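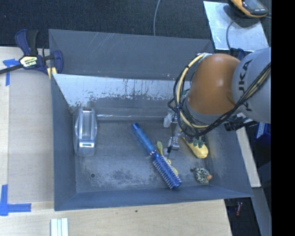 How do you get gray scuff marks off a plastic storage bin?

Wash the bin first with warm water and dish soap, let it dry, and then work on whatever is left with a melamine sponge and light pressure. Most gray marks are material rubbed off from something else and sit on top of the plastic. Marks that catch a fingernail are scratches and will not wash out.

Cleaning and Keeping Plastic Bins
Last updated 2019-10-24

Sorting marks before cleaning

Run a fingernail across the mark. If the nail slides over it without a change in feel, the mark is a deposit. If the nail drops into a groove, plastic has been removed. A third type feels smooth but looks pale or chalky. It is caused by bending or a hard knock and is known as stress whitening. Cleaning does nothing for it.

Basic wash

Empty the bin and knock out loose grit. Grit left in place will scratch the floor of the bin as soon as a cloth moves over it. Rinse, then wash with a soft brush and dish soap, working from the rim down. Corners hold the most dirt and an old toothbrush reaches them well. Rinse twice. Stand the bin on end to drain.

Water temperature should stay at hand-hot. Boiling water can warp thin walls, and a warped rim will no longer take a lid.

Deposits that survive the wash

Rubber and shoe marks: melamine sponge, damp, short strokes. The sponge is a very fine abrasive and will dull a glossy surface. Test it on the underside.

Sticker glue: cooking oil left on for 30 minutes, then a plastic scraper, then dish soap to remove the oil. Citrus-based removers are faster but may cloud clear bins.

Grease and machine oil: wipe up with dry paper first. Apply undiluted dish soap to the dry plastic, wait, and only then add water. Adding water first spreads the oil.

Metal rub marks: baking soda mixed with water to a thick paste, rubbed with a cloth. Expect partial removal on textured plastic.

Rust stains: white vinegar on a paper towel laid flat over the stain. Check every hour. Do not use vinegar and bleach on the same bin on the same day, even with a rinse between them.

Products to keep away from plastic bins

Acetone, paint thinner and brake cleaner soften many plastics, and the damage is permanent. Steel wool leaves small fragments that rust later. Powdered scouring cleanser cuts grooves that collect the next layer of dirt.

Odors

Fill the washed bin with crumpled newspaper, close the lid and leave it for 3 days. Replace the paper if the smell has only weakened. Bins that have held fuel or pesticide should not be reused for food, clothing or toys, however clean they smell.

Bins with holes in the floor

Drain holes are useful outdoors and a nuisance in a closet. To close a small one, clean and dry the area, roughen it lightly with fine sandpaper, and press a rubber grommet plug in from the inside. Hot glue does not hold well on polyethylene and tends to pop off when the floor flexes. A bin with plugged holes is fit for dry storage only.

Stacking and load

Heavy bins go at the bottom. The load should pass through the corners, so turn all the bins the same way and avoid overhang. A shelf rated for 100 pounds carries that weight spread evenly. It will carry less at the middle of the span. Weigh a full bin once on a bathroom scale and write the figure on the end panel in grease pencil.

Garage storage in winter

Many plastics turn brittle in the cold. In an unheated garage, do the lifting and restacking before December and leave the stack alone until spring. Lift from the floor of the bin. Rims usually crack at the handle cutouts.

Labels

Painter's tape comes off cleanly for a few months. After that the glue hardens and should be treated as sticker glue, above. For longer storage, use a hanging tag tied through the handle.

Related pages: Metal Shelving, Workbench Surfaces, Removing Old Tape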